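Notebook, October. Rye starter and hydration, batch three

Back on the sourdough after the Hakholm visit, and I'm so pleased with how this one is going! Fiifi Zakaria brought me a jar of his own starter (he calls it Pleltus, no idea why) and it smells wonderful, all apples and yoghurt. Fed it at 7.40 before anything else.

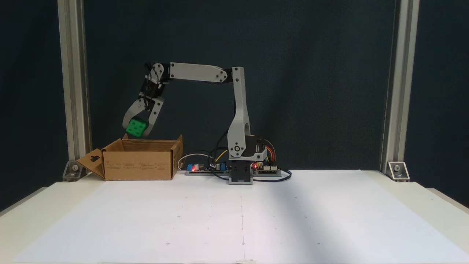
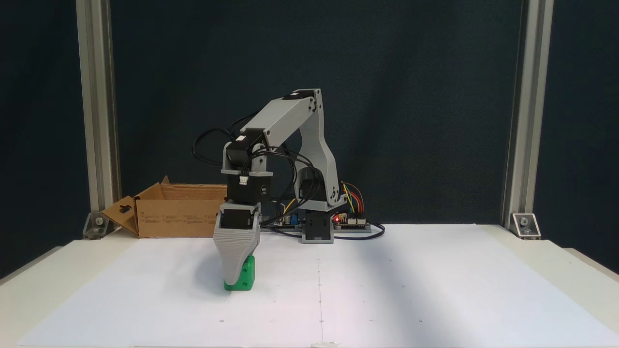 Dough log

Total dough 1524 g, split in two after bulk. Flour is the Skorberg wholegrain rye cut with strong white, 921 g altogether, with 100 g of starter. Salt went in late, after the first rest, and I much prefer the feel of it that way.

Folds at 9.15, 9.45 and 10.30 (missed the one in between, phone call). By the third it was holding its shape beautifully, with big lazy bubbles under the skin.

Things to try

- Scald a little of the rye the night before, as in the Camacho recipe
- Shorter bulk, longer in the fridge
- Seeds! Toasted, and plenty of them
- Ask Fiifi what he feeds his with, mine has never risen this fast

First loaf weighed 992 g before it went into the tin. Second one is in the fridge until tomorrow morning, please don't move it to the top shelf.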